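Packaging and the Small Container
Handout for Unit 2: Why Things Come in the Sizes They Come In

Read this before the lecture, or during it if you sit toward the back. The reading packet from Clellow is still required. The handout does not replace it, although every year a few of you try.

What this unit covers

Last unit was about getting things into boxes. This one is about the thing inside the box: the can, the jar, the tub, the cup. We will ask who decides how big it is, what it costs to fill and move, and why the shape so rarely changes once people are used to it. You will not be asked to memorize the history of tinplate. You will be asked to do some arithmetic, and you may bring a calculator.

1. The round container

Cans are mostly round. Students guess this is tradition, and tradition does come into it, but pressure does more of the work. A round wall spreads a push evenly. A flat wall bulges in the middle, so you need thicker metal to get the same strength, and metal is what you are paying for. A closed cylinder also takes a seam well, as the lid can be spun while a roller folds the edge over.

The price of roundness is wasted space. Set cylinders in straight rows and you leave a gap between every four of them. Stagger the rows and you get some of it back, at which point the box stops being a simple rectangle of rows and the person who designs shelf trays sends you a long email.

Keep two words apart in your written work:

Headspace: the gap between the product and the lid, inside the container.
Void: the gap between containers, inside the case.

Last October half the class used them the other way around on the first quiz. The answers were otherwise quite good, which made it worse.

2. Open and closed

A closed container is judged by what it keeps in and what it keeps out. An open one, such as a drinking cup, is judged by how it stacks when empty. That explains the slanted sides. A cup with perfectly straight walls will not nest inside its twin, so you end up shipping air. A slight taper lets one drop into the next, leaving only the rim showing. Too slight a taper and the cups jam together, and you have invented a plastic log.

The lip matters too. A rolled or thickened rim stiffens the whole cup and gives the one above it somewhere to stop.
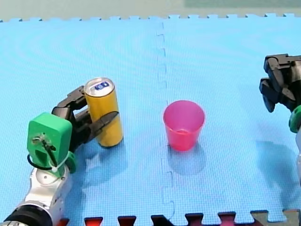 Fig. 1. Closed and open: a yellow can and a pink plastic cup.

The same two headings will do for nearly anything in your kitchen. Go and look at a yogurt tub. It is sold closed and used open, and it has to nest on its way to the dairy, so it gets the problems of both groups and a foil lid that sprays you in the face.

3. The Fallcombe exercise

Fallcombe is the soup company we use all term. It packs one product, a lentil soup, and sells it to one wholesaler, Lunard. Its troubles are many, but we take them one at a time.

Fallcombe ships 84 cases on a pallet. Each case holds 18 cans. Lunard has asked for a smaller case, because its store staff dislike lifting the present one and have said so in writing.

Work through these before class:

a) How many cans are on a full pallet now?
b) If the new case holds 12 cans and the pallet must carry the same number of cans, how many cases is that?
c) Each case, whatever its size, takes the same time to tape and label. What happens to labor at the packing end?
d) Who pays for that, and do they know yet?

Parts a and b have correct answers. Part c has a correct answer and a tempting wrong one. Part d is where the marks are. "The customer" is too short. Say which customer, and say how the cost reaches them.

4. The Rashti problem

Rashti is a rival brand that sells a taller, thinner can holding the same amount of soup. Shoppers tend to judge volume by height, and they are bad at allowing for width. Rashti looks like more soup. It also uses more metal per can once you get past a certain height, tips over more easily on a moving belt, and wants its own shelf spacing.

Sketch both cans from the side. Please label them. Work out the surface area of each if you can, and if you can't, write down where you got stuck. I give credit for a clear description of being stuck, and some of you have made good use of this.

The question for discussion: should Fallcombe copy the shape? Assume the filling line would need new guide rails and that the old labels, of which there is a large and depressing stock, would no longer fit.

5. What to hand in

One page on the Fallcombe exercise, with working shown.
One labeled sketch for the Rashti problem.
One container from home, empty and washed. Washed is in the syllabus for a reason that the people in the front row last year can explain.

The unit counts for 50 points. Late work loses points by the day. Work that arrives inside a container, as a joke, is marked as usual, but I will already be in a mood.

Next unit: labels, and why the print is that small. Read the Clellow chapter on type sizes, and bring your glasses if you own any.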